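Gorico recording table, four months in

Posted 2021-02-27

I bought the Gorico table last fall for the corner of our workshop where we record demonstrations, and I keep getting emails asking whether it's worth the money. So, a proper review.

Quick background for anyone new: we teach a small arm to pick things up, push them and put them next to each other, by steering it through the motions ourselves and saving every run. The learning system then gets the whole pile. Before the Gorico we did all this on an old dining table with visible grain and a wobble, and I spent half my evenings throwing out runs where the table had shifted between the first camera frame and the last.

The kit comes as a white top, a leg frame, a set of off-white wall panels that stand behind it, and a bracket for a fixed camera. Assembly took me an afternoon. The instructions for the panels are awful (one drawing, no words!) and I put them up the wrong way around twice. Rogério Bastos, who shares the workshop with me, got them right on his first try and has mentioned it several times since.

What I like most is how plain everything is. The top is smooth and bright, the corners are rounded so I've stopped bruising my hip, and the panels are matte enough that our lamps don't leave hot spots on them. You do see the seams between panels, and on a picky day that bothers me a bit. For training it hasn't mattered at all. There's also a long shallow dip in the back edge, which I use for feeding cables through when the camera's off. I have no idea if that's what it's for.

A normal session goes like this. I pick a few things out of the bin, spread them out, save a still of the starting layout, and then run the task. After each run I move everything somewhere else and go again. Up to 64 runs on a good evening, fewer if I'm tired and start putting things in the same spots over and over, which is a real problem and very hard to notice while you're doing it.

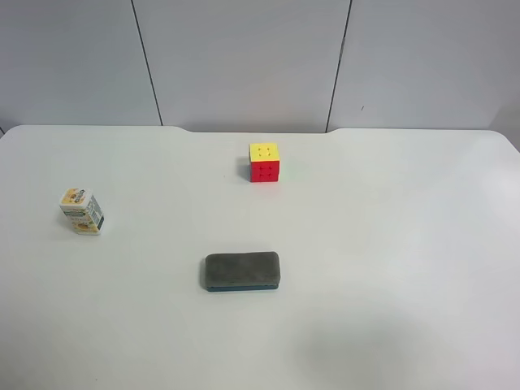
I keep the objects well apart for the first batch and only start crowding them later on. A Rubik's cube is a lovely starter object, by the way – flat sides, strong colors, easy to grab. Small cartons are harder because they're tall and narrow and they tip. A blackboard eraser is my favorite for pushing, with that soft felt on top and the hard base underneath, and I'd tell anyone setting up a bin to throw one in.

Now the complaints. White shows everything. I wipe the top down before each session and still find smudges when I go through the recordings. It also picks up soft shadows from whatever is standing nearby, me included. I tried fixing that with a second lamp and only got a second shadow, so now I leave it alone and let the system see some variety. The panels mark easily too, and a cloth won't take the marks off.

The camera bracket is the weak part of the kit. It droops. Only slightly, but when you want the same view from June to Christmas, slightly is too much. I swapped it for a Wuyts clamp and haven't touched it since. If Gorico sold the table without the bracket for a bit less, I'd call it a much better deal.

I did try the Grerker table at a friend's place in Bernolstead before buying. It's sturdier, no question, and you could probably park a car on it. But the top is glossy and every lamp in the room shows up as a bright blob, and the back wall is sold separately. For somebody with a heavier arm I'd still say go look at it. Ours is light and the Gorico doesn't budge.

Would I buy it again? Yes, with the clamp in the same order. Four stars, and I'd bump it up to five for a decent instruction sheet. If anybody has found a cleaner that gets scuffs off the panels without leaving a shiny patch, please leave a comment – I've already ruined one corner trying.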